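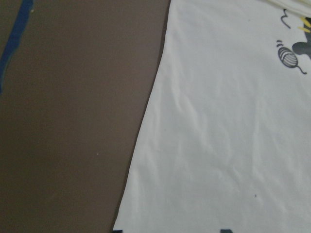 Drondside Textile Workshop
Notebook, folding bench
Entry dated 4/2/26

Purpose of the session: to settle the laying-out procedure for plain white T-shirts before the folding instructions are issued to the Sandach site. The October version of the instructions began at the first fold and said very little about how the garment should lie beforehand. Staff at both sites have asked for this to be corrected.

Materials. White T-shirts from the Jovach order, adult sizes, printed. Six were taken from the carton and washed once on the standard program. Two were kept back unwashed for comparison. The brown work surface was used throughout, with blue tape as the marker for position.

Procedure followed. Each shirt was held at the shoulders, lowered hem first, and released once the collar was down. The sleeves were then opened outward and the side seams drawn straight by hand. No iron was used. Smoothing was done with the flat of the palm, from the chest to the hem, and was limited to two passes so that results could be compared between shirts.

Observations.

The side edge is the most useful guide for the first fold. When it lies straight, the fold comes out even and the sleeve needs little adjustment afterward. When it bows, the error is carried into every later fold and shows at the collar.

Creases in the body of the shirt matter less than was supposed in October. Shallow ripples left after two passes did not change the finished width on any of the washed shirts. A ripple that reaches the side edge should be worked out before folding, as it shortens that side.

The unwashed shirts lay flatter and were easier to square up. They should not be used for training, as they give new staff a false idea of how the cloth behaves.

White on brown remains the preferred combination. The outline of the garment is easy to judge from a standing position. The pale bench cover tried last year made the hem difficult to find and will not be brought back.

Surface condition. Lint shows readily on the brown and transfers to damp cloth. The surface is to be wiped before each group of shirts. Tape should be pressed down along its full length and replaced when the edges become uneven. Replacement tape is kept in the Bhattacharjee cabinet, second drawer.

Finished size. The target width of 200 mm was met on five of the six washed shirts. The remaining shirt was over by 8 mm, and its side edge had been noted as bowed before folding. It was laid out again, corrected, and came within the target.

Outstanding items.

Long-sleeved garments have not been tested.
The wording on smoothing needs to state the direction of the hand.
Sandach to confirm the height of its bench.
Shirts to be returned to the carton unfolded for the next session.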